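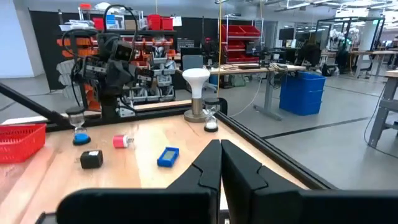
Clarix Local Ordinance Records

Clarix is a table of nondiscrimination ordinances proposed or passed by city and county governments. It holds 3,113 records from 84 local governments. Hirov collects the text and Stilotel hosts the files.

What a record holds

Each row is one recorded vote. It gives the city or county, the bill number, the areas covered (employment, housing, public accommodation) and the vote count.

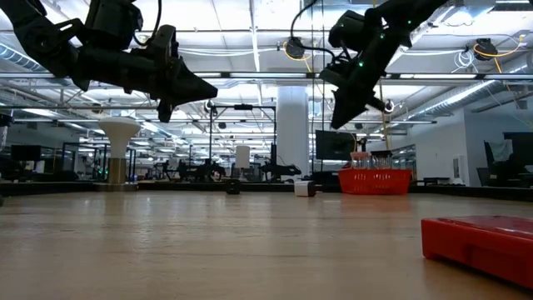

Amended bills get a new row and keep the old bill number. Votes to postpone are left in, marked "tabled."

Files

votes.csv: one row per vote
places.csv: one row per government

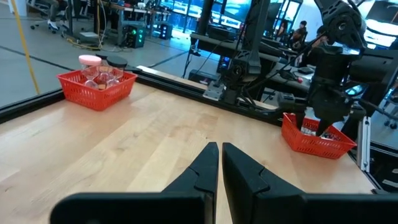 Known gaps

For 38 governments we only have minutes, so the ordinance text field is blank. Voice votes have no count. Version 2 fixed the county codes, but older exports still carry the wrong ones.
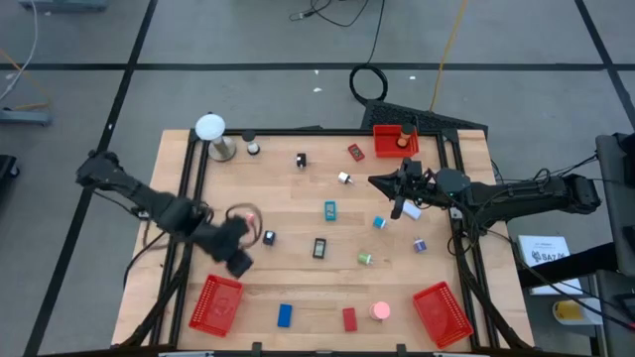 Are state laws included?

State laws are outside the table. Only city and county votes are listed.

License

Free to reuse with credit to the Clarix project. Send corrections through the Hirov contact form with a link to the minutes.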